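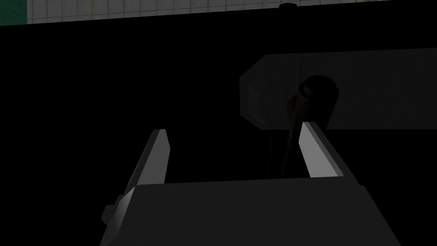

Informe de avance, segundo trimestre. Proyecto Plerkano, equipos compartidos y control de uso en aulas

Va con prisa porque el cierre de junio se nos echa encima. El anexo de gastos sale aparte.

Estado general: en plazo menos una cosa (los monitores, ver más abajo). Presupuesto sin desviación.

Migración de equipos
De los 364 puestos previstos hay 300 ya migrados a la imagen nueva. Faltan 64, casi todos en la sede Sudano, donde la red se cae cada tarde hacia las cinco y el despliegue se queda a medias. Los lanzamos ahora de madrugada. Mejor, pero lento: si un equipo se apaga a mitad hay que ir en persona a rearrancarlo.

Los perfiles de usuario se copian bien. Favoritos y fondos de escritorio no siempre. Ya sabemos que parece una tontería, pero es la mitad de las incidencias abiertas.

Doble pantalla
El punto flojo. Pedimos 100 monitores a Kramer y llegaron todos, correcto. El problema es la resolución: con la tarjeta integrada, la segunda pantalla arranca estirada y las letras salen gordas. Se arregla a mano en cada puesto (controlador anterior, reiniciar, fijar la resolución, volver a reiniciar). Probamos a meterlo en un script y funciona en los modelos nuevos. En los antiguos deja la pantalla en negro hasta que se desenchufa el cable, así que de momento ahí no lo usamos.

Kramer nos ofrece cambiar el lote por otro modelo. No lo recomendamos, el fallo es del controlador y el monitor se ve bien en cualquier otra máquina. Preferimos esperar a la próxima versión.

Control de uso
Instalado Kernero en todos los equipos migrados. Informes semanales por aula, horas de uso, programas abiertos. Los de las salas de estudio los pide bastante gente, los de administración no los ha pedido nadie todavia.

Dos pegas:
- El informe cuenta como uso el salvapantallas. Las cifras del primer mes están infladas y no conviene citarlas.
- El filtro de páginas bloqueaba el correo de la propia biblioteca. Corregido el mismo día.

Pendiente el texto de aviso a los usuarios. Hay un borrador de media página, lo tiene el área jurídica. Hasta que vuelva no activamos el historial de navegación, aunque la opción viene incluida en la licencia.

Copias de seguridad
Pasadas al servidor nuevo. Prueba de restauración hecha con una carpeta de 200 archivos, recuperados todos, nombres con acentos incluidos (en el sistema viejo salían con interrogantes). Falta probar con un disco completo. Lo haremos un sábado, con las aulas cerradas.

Formación
Dos sesiones dadas, una aplazada por obras en el salón. La guía rápida está hecha, falta cambiar las capturas de pantalla, que siguen siendo de la versión anterior y confuden.

Qué necesitamos de ustedes
Visto bueno para mover lo que sobra de mobiliario a cableado en Sudano. No pedimos dinero nuevo, es cambiar de partida. Con eso se sustituye el conmutador de la segunda planta y se pueden acabar los puestos que quedan.

También respuesta sobre la renovación de Kernero. La licencia es anual y el proveedor pide confirmación por escrito un mes antes.

Próximo informe al cierre de septiembre, con la migración terminada si el cableado entra en julio.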